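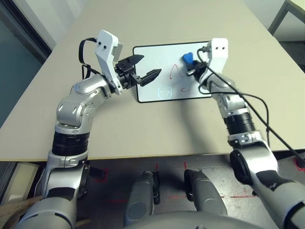
Two-arm cell, board wiping station: shift safety checklist with comments
Gridow, Berkholm site, training and planning floor

Print this page | E-mail this page

Use this list at the start of each shift and again after any stop longer than 60 minutes. The person who fills it in is the person who runs the station. Write a comment for any line that is not a plain yes. "OK" is not a comment.

The comments printed under the items come from the March round. They were typed up from the paper sheets and shortened where needed.

SECTION A. BEFORE POWER

1. Floor around the station is clear. No bags, boxes or loose boards on the floor inside the walking line.
Result: Yes, with comment.
Comment: A delivery box had been left on the walking side before the early shift. Moved to the rack. The morning crew would like a shelf by the door so that deliveries have a place to go.

2. Floor tape is in place and readable.
Result: Yes, with comment.
Comment: Red tape at the base is the reference for where the posts stand. Do not peel it up when mopping. Cleaning crew has been told, but the night contractor changed in the same month, so tell them again.

3. Cables at both wrists hang free and have slack for a full reach.
Result: Yes, with comment.
Comment: Each arm has a black cable looping away from the wrist. Look at the whole loop, both sides, with power off. A cable that rubs on a joint housing is a No and the station stays off. Do not tie the cable back with tape or a zip tie to "tidy it up." This was done once on the left side and maintenance had to undo it.

4. Gripper fingers are straight, clean and free of old marker dust.
Result: Yes.
Comment: None on the right. Left fingers wiped with a dry cloth.

5. Table does not rock.
Result: No on first check, Yes on second.
Comment: One foot was short. Adjusted and checked with a hand on each corner. Board position has to be checked again after any change to the table (see item 8).

6. Stop button is within reach of the operator chair and has been pressed and reset.
Result: Yes.
Comment: Two operators asked for a second button on the door side. People who come in from the hallway to ask a question end up standing on that side, and from there the button is a walk around the table. Request passed to Lindsay, who installed the station. Open.

SECTION B. SET-UP

7. Only the items for the job are on the tabletop. No cups, phones, badges or spare markers.
Result: Yes, with comment.
Comment: Phones are the main offender. There is a tray by the door.

8. Board lies flat, face up, inside reach of both arms.
Result: Yes.
Comment: The small black-bordered boards are the ones the program was set up for. The larger ones from the meeting rooms still go to the hand bench.

9. Eraser is seated in the gripper and does not turn when pushed with a finger (power off).
Result: Yes, with comment.
Comment: If it turns, take it out and seat it again. Do not raise the grip force. The grip setting is locked for a reason, and only maintenance has the code.

10. Eraser felt is in usable condition.
Result: No.
Comment: Replaced. The felt had gone smooth and was pushing ink around. By hand you feel this right away and swap the eraser without thinking. The arm keeps going with a bad felt until a person looks at the board. New rule from this round: look at the felt at the start of the shift and after every 90 boards.

11. Lights on, no strong glare on the board from the operator chair.
Result: Yes, with comment.
Comment: A reflection on a glossy board can look like leftover blue ink. Check by moving your head before you send a board back for a second pass. Several boards were sent back for nothing in the first weeks.

SECTION C. RUNNING

12. Operator stays outside the reach of both arms while power is on.
Result: Yes, with comment.
Comment: The left arm is the one people forget. During wiping it can sit open and still over the board while the right arm works, and from the chair it looks parked. It is powered. Treat it as moving.

13. No reaching in to wipe a missed spot.
Result: No.
Comment: Reported by the operator on the sheet, which is what we want. A short red line was left after the first pass and the operator leaned in with a cloth. No contact, no injury. The right way is to press stop, wait for the light, wipe, step back, reset. It takes longer than leaning in, and the schedule now allows for it. The hourly target was lowered after this comment so that stopping does not put anyone behind.

14. Old red marker: pass count checked.
Result: Yes, with comment.
Comment: Red that has sat on a board for a long time leaves a faint trace. Three passes at most, then the board goes to the hand bench for spray. The arm does not use spray and should not be given a damp eraser.

15. Operator has taken the eye break.
Result: Mixed.
Comment: Watching the station is a different kind of tired from wiping by hand. Shoulders are better, and three operators wrote that down without being asked. Eyes and attention are worse. Breaks stay at 8 minutes each hour, away from the screen, and the station is stopped during the break. It does not run alone.

SECTION D. END OF SHIFT

16. Both arms sent to rest, power off, key removed.
Result: Yes.

17. Eraser removed from the gripper and put in the tray.
Result: No.
Comment: Left in the gripper overnight on the late shift. The felt gets a dent and wipes unevenly the next morning.

18. Board count entered in Jeltero, with hand bench boards entered separately.
Result: Yes, with comment.
Comment: The March total was 660 boards through the station. Please keep the hand bench number apart from it. If the two are added together it looks as though the station does all the work, and the hand bench hours get questioned at planning.

19. Handover spoken, in person, to the next operator.
Result: Yes, with comment.
Comment: The written note is not a replacement. Things like "the left side sounded rough on the way down" do not get typed in.

NOTES ON JOBS AND TRAINING

The questions below came up often enough on the sheets that the answers are kept with the checklist.

Who can run the station: anyone from the board and supplies crew who has done the half-day with Lindsay and one full shift next to a trained operator. It is not a separate job title yet. The pay step for trained operators is under discussion and this page will be updated when there is an answer.

Who can refuse to start it: the operator. A No on items 3, 6 or 12 keeps the power off, and a supervisor cannot overrule it. Boards go to the hand bench until the item is fixed.

Hand bench: stays. Rotation between the station and the bench is by half shift. Crew members who prefer the bench can ask to stay on it. Two have, and the roster works with that.

Open items from this round: second stop button (item 6), shelf by the door (item 1), briefing for the night cleaning contractor (item 2).

Checklist kept by Facilities and Safety, Berkholm site. Paper copies are in the folder by the door. Throw out older copies that do not have item 19.

Comments (4)

benchside
Item 13 should be on the wall in large print. The urge to just get that last little bit of red is very strong, especially when you did the job by hand for years. Glad the target came down.

late_shift_B
We have been taking the eraser out every night since this went up. On item 11, could we get a blind for the window? Moving my head works but I do it all day.

Facilities and Safety
Blind has been ordered. Until it is here, the chair can be turned a little toward the wall as long as you can still reach the stop button. Check item 6 again if you move it.

rk_supplies
Does the rotation apply to people who only come over to cover a lunch? I was put on the station for a whole afternoon with no bench time and my eyes were done by the end of it.

Contact: Facilities and Safety desk, Gridow Berkholm | Copyright Gridow. All rights reserved. | Back to top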